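Re: [laundry-list] Folding jeans lengthwise

Date: 25 July 2021
List: Murkach Household Swap

> I fold every pair of jeans lengthwise now, one leg on the other,
> and they come out of the drawer flat. Works on any jeans, elastic
> waists included. I got 10 pairs into my Drendel drawer, which used
> to hold almost nothing. Try it before you complain!

I'm not convinced by "any jeans." A stiff waistband gives you a straight edge to line up. A gathered one doesn't – it bunches, and the bundle ends up fat at one end and thin at the other. You can pull the thing as straight as you like between the hem and the waist and the pleats are still there.

Same complaint I made in March about the Camacho method, which was also supposed to work on everything. I tried that for 3 weeks and went back to hangers.

Look at the waist end on the blue pair, and the creases along the legs. If somebody can show me how that goes flat in a drawer without a book on top of it, I'll take it back.
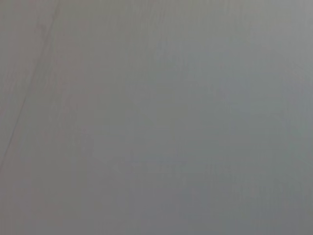
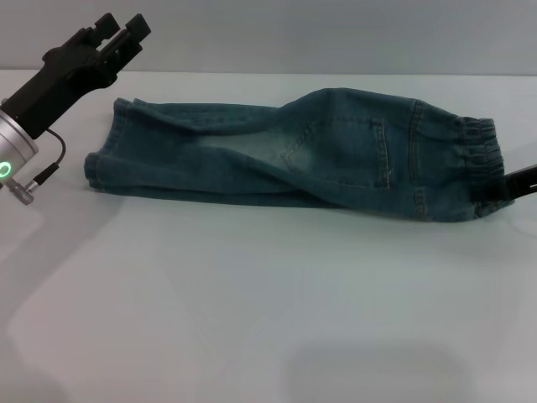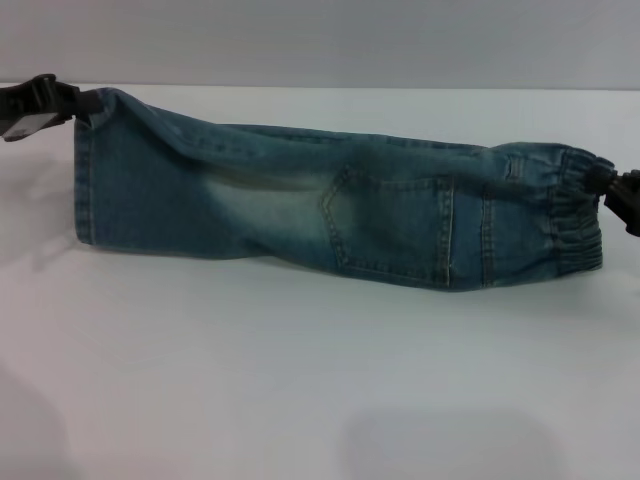 -- Grutus

Also, how deep is the Drendel drawer? You didn't say, and 10 pairs means very little without it. Mine is shallow and sticks at the back. I'd like to hear from anyone who has kept elastic-waist jeans folded this way for a whole season – plain ones I already believe.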